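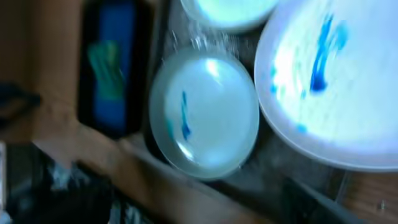 Skála Open Day

The Skála Open Day is a yearly visitors' day at the Skála workshop, where people who build and program robot arms let the public come in and watch them work. I've been going for a few years now and ended up writing this entry mostly from my own notes, so please fix whatever I got wrong (the early years especially – I wasn't there).

Background

The day started as a side event to a summer course called Skiller, which taught arm programming to beginners every July. Kamil Vávra ran the course and got tired of parents waiting in the parking lot, so he opened the doors and let them stand behind the tape. Later the visit got its own date in spring. The latest one I went to was on 15th April, a Thursday, and school groups had most of the morning.

Two outfits share the floor. Gistia works on grippers and the software that moves them, and Dumitside does what they call bench tasks, meaning all the small jobs a person does at a table without thinking much about it. Pouring, stirring, wiping, putting lids back on things.

The dye bench

Most people remember the dye bench, and I'm one of them! The work is with shallow white dishes and bowls of clear liquid and a little blue dye, and the arm is asked to handle both. Lieselotte Buschmann, who looked after the bench on my last visit, likes dye for demonstrations. Clear liquid in a white dish is hard to see from across a room, but a streak of blue shows you right away how much the liquid is being pushed around. If the arm moves gently, the streak hangs there and spreads slowly. If it jerks, you get a cloud.

I asked her why liquids are such a pain for robots. A block stays the shape it was when you picked it up, she told me, and a liquid keeps moving after the arm has stopped. Glare is the other trouble. A bright lamp on a wet surface can hide the very thing the arm is trying to find, and she spent a good part of the morning tilting a lamp back and forth and muttering at it.

Each run at the bench is short, 3 minutes at most, and then someone resets everything by hand. The resetting takes longer than the run does. I kind of love that part, you get to ask questions while they mop.

Visiting

Groups are kept to 20 people, and you sign up at the door. There's a talk first, given by Zdislava Machala the last time I went, and she skips the slides and just passes an old gripper finger down the rows so everybody can bend it. After that you're free to wander between benches – the tape on the floor is there for a reason, and you will be told so, loudly.

Children can try steering a practice arm with a hand controller. It's slower than they expect and there's usually a line.

Wear shoes you don't care about if you plan to stand close to the dye bench. The blue washes out of cotton all right but my canvas sneakers still have it.

See also

Skiller (summer course)
Gistia
Dumitside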